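Surholm Bench Supply
Grippers > Two-finger > Electric

Puseo two-finger parallel gripper, ribbed body, black fingers
Sold singly or as a left/right pair
Reviewed by Mirela Caldeira, test bench

The maker's leaflet says this gripper "handles small parts with confidence." Every gripper leaflet says that. We've carried enough of them to know that the small part in question is usually a foam cube, picked up from the exact spot where somebody put it down. So before we agreed to list the Puseo we asked for a pair and put them on our two-arm bench for most of October, doing something dull and fiddly: blade fuses into a fuse box.

Blade fuses are a good test because they're slick, thin and cheap. They want to rotate when you squeeze them high on the body, and the slot doesn't forgive much. If a gripper has play in the fingers, a fuse will show it long before a force gauge does.

We ran the Puseo against the Vekine we already sell, same arms, same wrist cameras, same yellow foam mat, same operator (Janaína Amaral, who has no patience for either brand). The foam matters more than we'd like. It gives under the fingertips, which hides small height errors and makes any gripper look smoother than it is. Keep that in mind when you watch a maker's demo video.

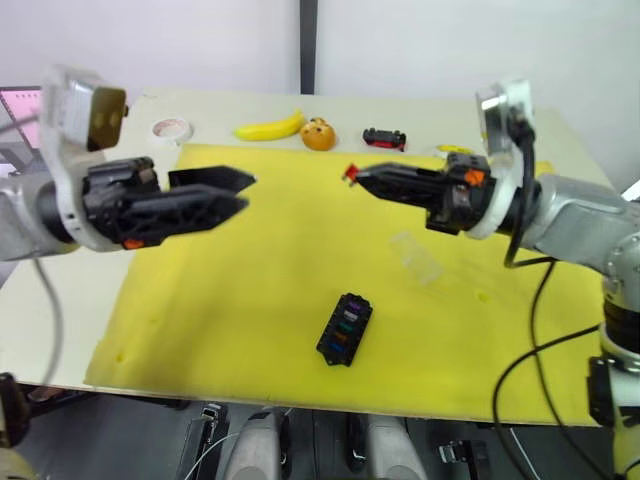

Is a controller included with the gripper?

The controller is a separate item, listed under Puseo accessories, and one controller runs one gripper. Buyers of the pair need two.

What you get

Gripper body with fingers fitted
One cable with plug
Mounting screws and a hex key
A printed sheet in small type that repeats the leaflet

What you don't get

Controller
Wrist camera or camera mount
Adapter plate for arms with a non-standard flange (ask first, we stock a Bezerra plate that fits most of them)
Spare fingertips

That last one annoyed us. Fingertips are the part that wears, and you'd think a pair of grippers could come with one spare set between them. They can be ordered, but allow for the wait.

How it did

Janaína ran 153 insertions with the Puseo. A run counted if the fuse was picked up off the mat, taken to the box and pushed in far enough to stay put when the fingers let go. 143 counted. Of the ten that didn't, 6 were fuses that turned in the fingers on the way down and four were dropped before they got to the box. 13 of the good ones needed a second push.

Those are decent numbers. They are also teleoperated numbers, with a skilled person watching and correcting, so please don't quote them to your boss as what a trained policy will do. We haven't tested that and the maker hasn't published anything we'd call a test.

The Vekine dropped fewer fuses and turned more of them. Its pads are softer, so it hangs on better and aims worse. For fuses we'd take the Puseo. For soft or odd-shaped things, toy fruit and so on, we'd still reach for the Vekine, and it costs less.

Fingertips

The tapered tips are the best thing about this gripper. You can get hold of a fuse near the top of its body and still have a fair idea where the bottom of it is pointing. The trouble starts when the neighboring slot is already full. Open the fingers too wide between two seated fuses and you'll nudge one. Janaína's fix was to fill the row in order from one end and keep the opening small on release, and you shouldn't need a trick like that at this price.

They also mark. The matte black finish picks up color and scratches fast, and ours no longer look like the catalog. We don't think it changes the grip. If your lab shows visitors around, you may care more than we do. 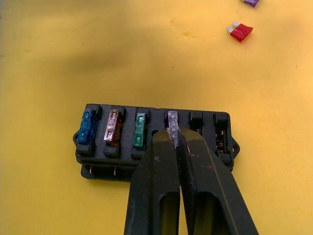
Wrist camera view. Fingertips on the pale fuse in the fourth slot.

A word on the camera angle. With the camera up at the wrist you see the fingers, always, and they take up a good piece of the view. They hide the front of whatever you're working on at the moment you most want to look at it. The Puseo's fingers have long recesses down their length and the leaflet hints that this helps with visibility. In our use it made no difference. If you're planning on wrist cameras alone, borrow a setup first and try a real task. We would want a head view as well, and for reaching around the far side of a box we'd want a third.

Controller

Fine. Plain. Position and force limit can be set separately and the settings survive a power cycle, which the first Vekine controller couldn't manage. The force limit is marked in percent, with no table to say percent of what. We wrote to Puseo about this on a Tuesday and got a polite reply with the leaflet attached.

Start low. At the default limit you can squeeze a fuse hard enough to pop it out of the fingers sideways, and it will travel.

Cables

Our one real complaint. The cable is stiffer than it needs to be and it leaves the wrist in a place where it wants to hang over the work. On a two-arm bench you end up with loops on the mat, and sooner or later one sweeps a part off the table. Tie it back along the arm, leave slack at the wrist joint, and move the wrist through its whole range by hand before you power up. A right-angle plug would solve most of this. Bezerra sells one, Puseo doesn't.
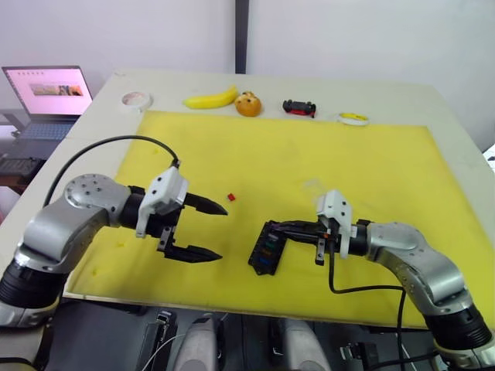 Surholm Equipment Sheets, No. 13, page 6

Two-arm use

The pair is sold as "matched." As far as we can tell this means they came in the same carton. One of ours closed slightly off center and had to be adjusted, a short job with the hex key once you know which screw, and the sheet doesn't tell you. It's the lower one.

Holding the box with one gripper while the other brings the fuse in worked better than we expected. The fingers are narrow, so the holding arm doesn't take up too much of the box, and the foam does the rest. On a bare tabletop the box slid. A strip of rubber under it would do, or a proper fixture, in which case you may not need the second gripper at all and can keep your money.

Who should buy it

Labs doing small hard parts on light arms, with a head camera already in place. If you own Vekines and they do the job, keep them.

Returns accepted on unused grippers with fingers unmarked. Given what we said about the finish, decide before you pick anything up.

See also: Puseo controller, Puseo spare fingertips, Bezerra adapter plate, Bezerra right-angle plug, Vekine soft-pad gripper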